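4.2 Pattern repeat and judged realism

The claim that buyers can tell real stone from printed stone at a glance is repeated so often in the surface trade that few papers bother to test it. We remain doubtful. Tavares reports a strong effect of pattern repeat, but her raters saw bare swatches, and kitchens are seldom bare.

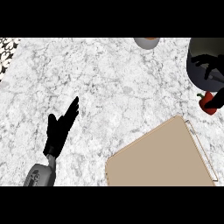
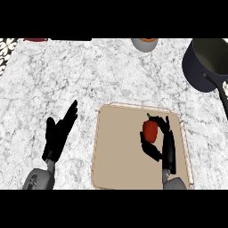 Figure 7. Rendered white marble with soft gray veining, two views.

4.3 Results

Of the 150 raters, 31 named the veining as a reason for their score. Another 25 named the color. The rest gave answers we could not code, and we would not build much on them. Hämäläinen reads similar numbers from the Karkau survey as proof of a trained eye – a generous reading, given that the survey was run in a showroom in August with sample cards on display. The Nillelholm data show no such effect. We see no grounds for preferring one survey over the other until both are repeated with the same lighting.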